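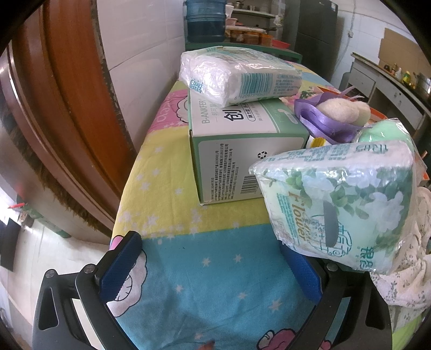
Green and white carton, tissues on top, star-print cloth underneath.

Parkura: read me first

Hi! Parkura is my catalog of the packages that pile up in a lived-in home. Cartons, plastic-wrapped tissues, snack wrappers, jars, bags, trays, box lids, all the stuff that sits around between shopping and being used up (or thrown out, or kept forever with cables in it). I started it as a plain text list to help me tidy and it grew into something I thought other people might want, so I cleaned it up and put it on the Motilbridge file page.

Version date: 27 Jul 2026

What's in the download

There are 3 files. packages.csv is the main one and has 200 rows, one row per package. words.txt has whatever printed text I could read, copied line by line in the original language. notes.txt is me rambling, and you can skip it, though a few of the odder rows only make sense if you've read it.

If you used Flekura, my older list, please don't merge the two. Flekura only had food, it used different names for everything, and I was a lot sloppier about spelling back then.

What the columns mean

kind: one of nine words. They are carton, lid or tray, pouch, bag, jar, jug, wrapper, bottle, other. I argued with myself over "lid or tray" for ages and gave up, which is why they share a word. A lid lying open side up gets used as a tray anyway!

main_color and second_color: everyday words only. Green, white, orange, gold. No color codes.

brand_text: the brand as printed, capitals and hyphens kept. So B-ANKFER stays B-ANKFER, even though my spell checker begs me every time.

script: Latin, Chinese, both, or none.

barcode: yes, no, or can't tell. I don't record the digits.

carries: what is sitting on top of the package or inside it. This is my favorite column. A flat-topped carton turns into a shelf the minute you put it down, and a pack of tissues is exactly the kind of thing that ends up there.

surface: what it's resting on. Table, bed, shelf, floor. I also note the cloth when it has a print, because I found I remember where things were by the pattern far better than by the room. Stars, cartoon pigs, roses, it all goes in.

How I fill in a row

I go one surface at a time and leave things where they lie until the row is written. Tidying comes after. Beds are the worst, with pillows and clothes in with the packages, and I only write up the packages. Cloth is left out unless something is resting on it.

For text I copy what I can read and put three dots where print is hidden by something else. I don't guess the rest, even when it's obvious. Sideways and upside-down print gets copied the right way up, with "turned" in the notes.

Warnings get copied too. The cigarette carton row has the GOLDENLEAF name, the maker's line in English and the Chinese line about young people not smoking, and I put all of it under words.txt with no translation. Kind is carton, main color is gold, and the torn left edge is in the notes. 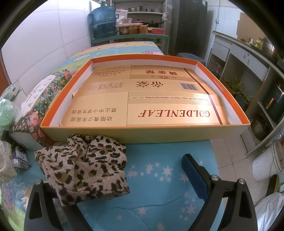

Enikő Szalai says I've got the carries column backward. Her view is that the tray should point to the carton and the carton should point back to the tray, and that with only one direction filled in you can never look up where a thing is, only what a thing holds. She'd also split "lid or tray" by whether the open side faces up, and she wants a column for damage, on the grounds that torn packages are the first ones she throws away.

She's right about the pointing back, I think. I'll add a held_by column in August. The damage column I'm less sure of, since half my cartons would just say "corner squashed." Lid or tray stays as it is for now, sorry Enikő!

Things that are wrong with it

Chinese text is copied by eye and will have mistakes, above all in the small print columns.

Jars are under-described. I wrote "red" or "orange" for what's in them and left it at that.

Rows for packages from Donati have the color columns swapped. I know. Swap them back when you load the file.

Using it

Do what you like with it: word lists, sorting games, your own home inventory. Keep this file with it if you pass it on. Corrections go in the comment box on the Motilbridge page, one row per comment please, with the row number first.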